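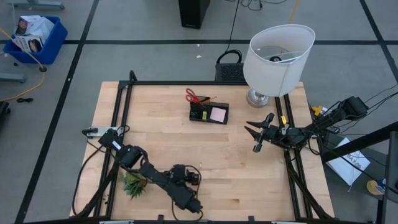

기술자료 제31호 | 4쪽

유압 파워유닛 릴리프 밸브의 압력 재설정 절차

적용 범위

본 절차는 가변 용량형 피스톤 펌프를 사용하는 소형 파워유닛에서 메인 릴리프 밸브의 설정 압력을 점검하고 다시 맞추는 작업에 적용한다. 직동형과 파일럿 작동형 릴리프 밸브를 모두 다루며, 비례 전자식 릴리프 밸브는 앰프 카드 조정이 수반되므로 제외한다. 카트리지형은 매니폴드 도면에서 위치를 먼저 확인한 뒤 동일한 순서를 따른다.

작업이 필요한 경우

실린더 추력이 서서히 떨어지거나, 무부하 상태에서도 작동유 온도가 평소보다 높게 유지되거나, 릴리프 밸브 부근에서 고주파 소음이 지속되면 설정 압력을 점검한다. 펌프를 교체했거나 밸브를 분해 세척한 뒤에도 반드시 점검한다. 압력이 맥동하면서 떨어지는 경우는 설정값 문제가 아니라 흡입 측 공기 유입일 가능성이 높다. 흡입 스트레이너와 호스 클램프를 먼저 본다.

준비물

- 교정 유효기간이 남은 압력계(최대 눈금은 설정 압력의 1.5배 이상)
- 미니메스 방식 측정 포트용 호스와 어댑터
- 육각 렌치와 잠금 너트용 스패너
- 보푸라기가 없는 천, 드레인 용기
- 보안경, 내유 장갑
- 잠금 장치와 표찰

압력계는 글리세린 충전식을 권장한다. 당사 시험실에서는 Molness 디지털 압력계를 함께 물려 아날로그 지시값과 대조한다. 두 값의 차가 2 bar를 넘으면 측정 호스 내부의 공기를 빼고 다시 읽는다.

1단계: 정지와 잔압 제거

전동기를 정지하고 주 차단기를 내린 다음 잠금 장치를 건다. 수직축이 있는 설비는 기계식 지지대를 먼저 받친다. 방향 제어 밸브의 수동 조작 핀을 양쪽으로 각각 세 번 눌러 배관의 잔압을 뺀다. 어큐뮬레이터가 달린 회로는 차단 블록의 배출 밸브를 열고 압력계가 0을 가리키는지 확인한다. 압력이 남은 상태에서 밸브 몸체의 플러그나 피팅을 풀면 작동유가 분출해 중상을 입을 수 있다.

2단계: 압력계 연결

측정 포트는 펌프 토출구와 릴리프 밸브 사이에 있는 것을 쓴다. 체크 밸브 하류의 포트는 펌프가 멈춰도 압력이 남아 판독에 혼동을 준다. 포트 주변을 천으로 닦고 호스를 손으로 끝까지 조인다. 공구로 조이면 O링이 손상된다.

3단계: 펌프 보상기와의 관계 확인

가변 용량형 펌프에서는 보상기 압력이 릴리프 압력보다 낮아야 한다. 보상기가 더 높게 잡혀 있으면 펌프가 전유량을 토출하는 상태로 릴리프 밸브가 계속 열려 유온이 급격히 오른다. 두 값의 차는 제조사 자료를 우선하고, 별도 지시가 없으면 15 bar에서 20 bar 사이로 둔다. 현재의 보상기 나사 돌출 길이를 버니어 캘리퍼스로 재어 기록해 둔다.

4단계: 릴리프 밸브 풀기

잠금 너트를 풀고 조정 나사를 반시계 방향으로 돌려 스프링 장력을 거의 없앤다. 나사를 완전히 빼지 않는다. Kneževič 계열 밸브는 나사산 끝에 스토퍼가 없으므로 저항이 사라지는 지점에서 멈춘다. 이 상태로 잠금 장치를 해제하고 전동기를 기동해 5분간 무부하로 돌린다. 작동유 온도가 40 °C에 이를 때까지 조정을 시작하지 않는다.

5단계: 설정

실린더를 행정 끝까지 보내거나 부하 측 볼 밸브를 닫아 유로를 막는다. 보상기 압력을 임시로 목표 릴리프 압력보다 높인 다음, 릴리프 조정 나사를 시계 방향으로 4분의 1바퀴씩 돌린다. 한 번 돌릴 때마다 지침이 안정될 때까지 기다린다. 막힌 상태를 30초 이상 유지하지 말고, 중간에 유로를 열어 유온을 낮춘다.

Oris 파워유닛의 출하 설정은 다음과 같다.

릴리프 압력: 262 bar
파일럿 라인 압력: 31 bar
저압 회로 감압 밸브: 111 bar

목표 압력은 항상 아래쪽에서 올라가며 맞춘다. 목표를 지나쳤다면 10 bar 이상 내린 뒤 다시 올린다. 내리면서 맞춘 값은 스프링과 시트의 마찰 때문에 재현성이 떨어진다.

6단계: 고정과 보상기 복귀

렌치로 조정 나사를 잡은 채 잠금 너트를 조인다. 너트를 조이는 동안 압력이 1~3 bar 변하는 일이 흔하므로 조인 뒤의 값을 최종값으로 삼는다. 이어서 보상기 나사를 3단계에서 기록한 길이로 되돌리고, 유로를 막았을 때의 압력이 보상기 설정값과 일치하는지 읽는다.

7단계: 확인 운전

정상 사이클로 20분간 운전하며 최고 압력, 유온, 드레인 유량을 기록한다. 릴리프 밸브의 탱크 라인 배관이 몸체보다 뚜렷하게 뜨거우면 내부 누설이 있다. 이때는 나사를 더 조여 보정하지 말고 포핏과 시트를 점검한다.

자주 발생하는 문제

나사를 돌려도 압력이 오르지 않음: 파일럿 오리피스 막힘, 벤트 포트 개방, 포핏 이물질 순으로 확인한다.

압력은 오르지만 유지되지 않음: 시트 마모 또는 펌프 용적 효율 저하. 펌프 케이스 드레인 유량을 측정해 구분한다.

기동할 때마다 값이 다름: 잠금 너트 풀림이나 작동유 점도 불일치. Prokside 시리즈는 ISO VG 46을 기준으로 설정한다.

점검 주기

릴리프 압력은 운전 2,000시간마다 확인하고 설비 대장에 기록한다. 조정 나사에는 작업 후 도료로 맞춤선을 긋는다. 맞춤선이 어긋난 밸브는 주기와 관계없이 1단계부터 다시 실시한다.

작성: Zeyu Duan
검토: Celina Kubiak
개정: 2021년 11월
다음 쪽: 감압 밸브의 드레인 배관과 배압 측정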